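From: Natanael Portela
To: rosum-manip list
Subject: Re: grid cells and the held-out split

Alcides Leite wrote:
> Quick one before the Durnbridge call. Is the 80 you quoted for
> the mug task over all cells or just the trained ones? And did
> you condition on cell index or let the policy find it?
> Alcides

All cells, sorry, should of said. No cell index anywhere, policy gets images and joint state only. The tape is for us when we reset, though Ismael thinks the net is reading it as well and he may be right.

Two things to look at before the call.

1. Grasp on the stem. Gripper comes in at a slant and closes on the narrow bit, mug next to it, glass funnel lying further back as a distractor. 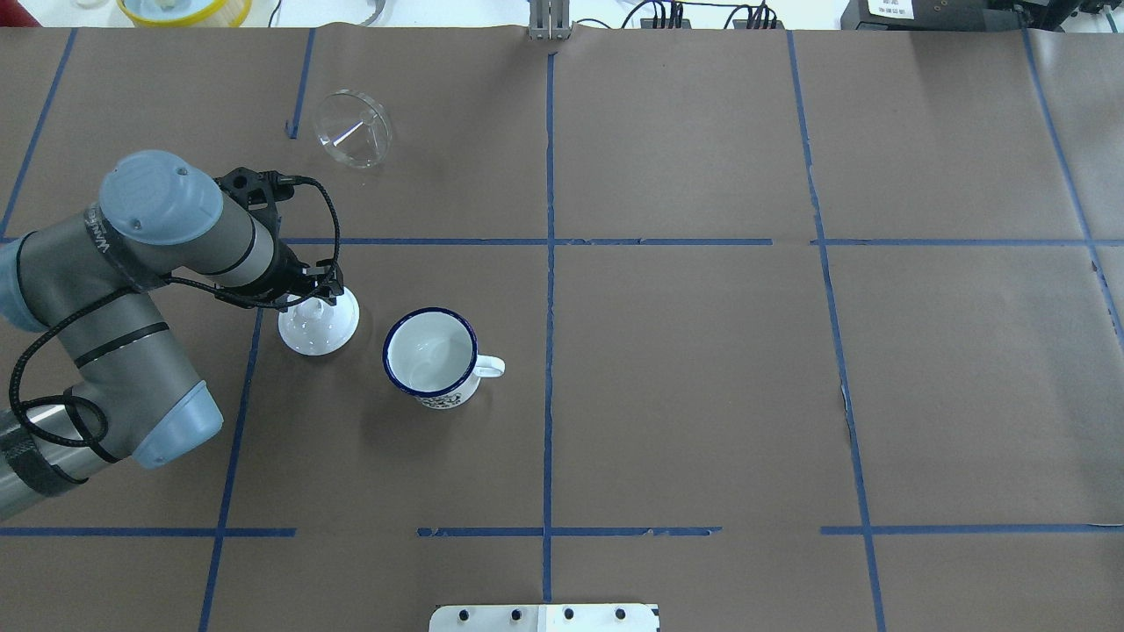
2. Held-out cells. Trained cells 44 out of 50-odd, held out much worse, I make it 8 good ones and the rest stop short or close early. Same pattern with the lid.

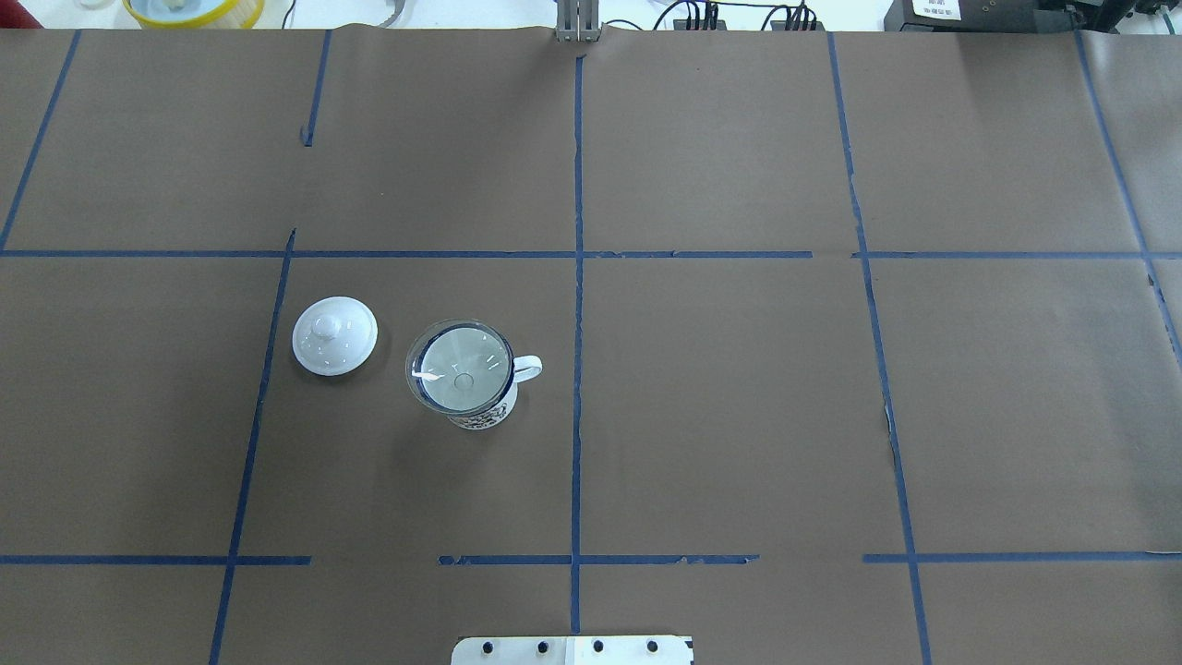

My guess is depth. Lid knob is small, white on white, and the loss barely notices a few mm. Tarcísio wants to reweight the last 2 seconds before contact, which is cheap so I'll start that tonight. Adalberto would sooner have more demos in the outer cells. Could do both but not before December.

Raw logs are on Prisov, ask if you cant get in.

Natanael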